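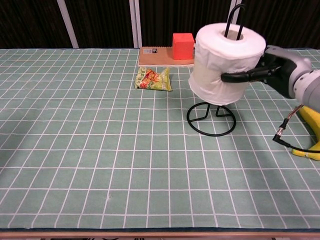 The seaweed soap worth getting muddy for

Iñaki Lozano gathers his own bladderwrack, and he'll tell you so before you've got your coat off. He goes down at low tide with a bucket and a pair of kitchen scissors, snips only the tips, and leaves every plant fixed to its rock so it can grow back. Then it's home to dry the lot over the boiler, and the whole hallway smells like a harbour (I loved it, his neighbours may not).

He sells under the name Renidance, from a converted dairy with a stone sink and one very good window. Each batch makes 48 bars, poured into a long tray, cut with a wire the next morning and left on racks until October if they were made in late summer. The seaweed goes in twice – once as a strong tea in place of plain water, and again as a powder that gives the bar its lovely greeny-brown speckle.

I came away with three. The plain one is my favourite, creamy and hardly scented at all, and it has lasted far longer by my bath than anything I usually buy. The rosemary one is sharper and wakes you up nicely! The third has oats in it and is a bit scratchy for faces, but it's marvellous after an afternoon of digging.

There's a balm too, made with calendula petals steeped in sunflower oil and thickened with beeswax. It comes in a 50 ml tin and goes on quite stiff, so warm it in your palm first.

Next he wants to try a shampoo bar with nettle. The first two attempts went soft in the dish, he says, and he's already got the pan out for another.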